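Getting color to stay put in the wash

I ruined a whole load of white undershirts in January with one new red sock, so I've gotten picky about laundry. A few things that work in my house!

Test new stuff first
Dab a hidden seam with a wet cotton swab and press it on a paper towel. If color comes off, that piece gets washed alone the first couple of times (I do three for jeans, but I'm paranoid).

Go cooler than you think
I used to run everything at 60 degrees C on our old Nogueira machine. Now it's 40 for towels and 30-something for anything dark, inside out, zippers closed. My neighbor Huia swears by vinegar in the rinse, and I like it for softness, but it never set a dye for me.

Sort by depth, too
Maroon and salmon pink are both "reds" on paper, and I still keep them in separate loads until the dark one has stopped bleeding. Same goes for navy and baby blue.
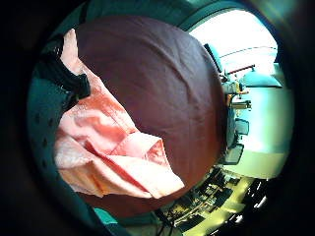 If something does bleed
Don't put it in the dryer! Heat makes the stain much harder to shift. Soak the item in cool water with oxygen bleach (check the label, no silk or wool), leave it overnight and wash again. My undershirts needed two rounds and came out almost white.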